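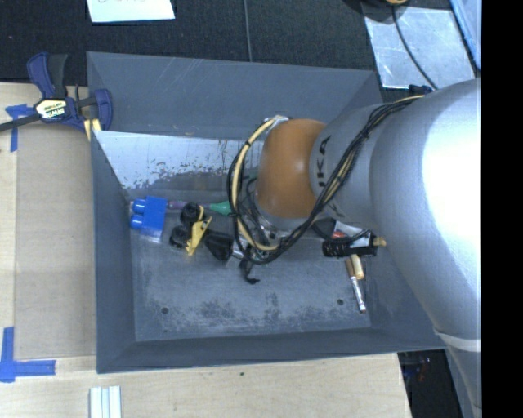
Sunday, late

Two weeks into the cold shower business and I feel exactly the same, except colder. Oona Suominen swore I'd be sleeping like a baby by now. I was up at three again, listening to the boiler tick.

She lent me the Ojala book, which I've been reading in the bath (hot, I'm afraid). It claims 30 seconds of cold water a day will fix your mood, your skin and your circulation. By chapter four it wants 60, and there's a page selling a Burex tub for 500 dollars plus shipping. I'd like to know who tested any of this. The notes at the back mostly point to his other books.

I asked Oona if she'd changed anything else when she started. Well, yes. She quit wine, goes to bed at ten, and walks to Fevton and back before breakfast. I said maybe it was the walking. She said I had a closed mind and passed me the bread.

It's January, too, and the water comes out of the pipe like knives. In July I might not even notice it.

I'll give it until the end of the month so she can't say I quit early. Gas bill came, no lower that I can see. Need to call the dentist tomorrow and take her casserole dish back.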